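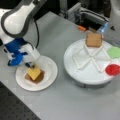
Yellow sponge on a white paper plate, with the round platform to the right.

Stirkdale Table Sponge, yellow, square

Item 126
Sold in packs of 6
Available from Clornton warehouse

The Stirkdale table sponge is a soft square sponge for the small works of the kitchen and the dining table. It is the sponge we recommend to customers who have to take sauce, spread or soft food away from a plate before the plate goes to the bin or to the sink. It has no scouring side. Both faces are the same, so you can turn it when the first face is full and continue with the second one.

We are selling this sponge since our shop was only one counter in Clornton, and it remains one of the articles which the customers order again without asking any question. In the last season we sent out more than 2,000 packs, the greater part to school kitchens, tea rooms and people who prepare food for parties.

What it is good for

Spreads and pastes that stay in the middle of a plate, such as chocolate spread, nut butter, gravy or bean paste. Put one edge of the sponge down on the spot, press a little, and pull toward you. The food goes into the open side of the sponge and does not run to the rim. For a thin sauce it is better to lay the sponge flat and wait for a few seconds.

It is good also for crumbs of crackers and toast on a cake stand or serving platform. Wet the sponge and squeeze it very well before this work, otherwise the crumbs become a paste and you must clean two times.

What it is not good for

Burned pans, oven trays and grill racks. The sponge is soft and will tear on a sharp corner. For these please look at our Kenura scouring pad, which has the same size but a hard green face.

About paper plates

Many customers write to us about paper plates, so I give the answer on this page. A paper plate can be wiped one time, and with some plates two times, if the sponge is almost dry. With a wet sponge the flat center becomes weak and the plate bends when you lift it. Please hold the rim with the other hand during the wiping. If the plate must carry food again, we suggest simply to take a new one. The Sithole white paper plate with raised rim is item 231 in our list and it can be sent in the same parcel with the sponges.

First use

Open the pack and rinse the sponge in warm water until the water is clear. A new sponge can have a light smell from the packing. This goes away after the first rinse. Squeeze with the flat hand and please do not twist it, the soft edges will open if it is twisted many times.

Care

Rinse after each use with a drop of dish soap. Stand the sponge on its edge to dry, in a place with air. Do not leave it lying on the plate or in the sink during the night. Machine washing is possible in a small net bag with the kitchen towels, without softener. Do not put it in the tumble dryer or in the microwave oven.

With daily use in a home we change the sponge after two weeks. In a tea room it should be changed more often. When it does not come back to its square form after squeezing, it is finished.

Colors

This page is for the yellow one. It was made also in pink, but the pink is sold out and the maker does not plan to produce it again. The yellow may be a little paler or stronger from one pack to the next. This has no effect on the use and we can not select the shade for you.

From our customers

"I use it for the children's baking afternoon, where there is chocolate on every plate. It takes the most part away in one pull. I wish only that the pack was bigger." Rhodri Bellis

"Soft, and it holds enough water for wiping a whole cake stand. After some weeks the corners became round but I still use it." Pascual Olivares

Ordering and delivery

Please write the item number and the number of packs in the order form. Packs can not be opened for single pieces. Orders which arrive to us before noon leave the warehouse on the same day. The sponges are light but they take much place in the box, therefore with a large order you may receive two parcels, and the second can come one day later.

A pack which is not opened can be returned within thirty days. The cost of the return is paid by the customer, except when we have sent the wrong article. Opened packs we can not take back, for hygiene.

See also

Kenura scouring pad, green face
Sithole white paper plate, raised rim
Stirkdale sponge holder for the sink edge (again in stock from the end of August)

Page updated 28 August 2018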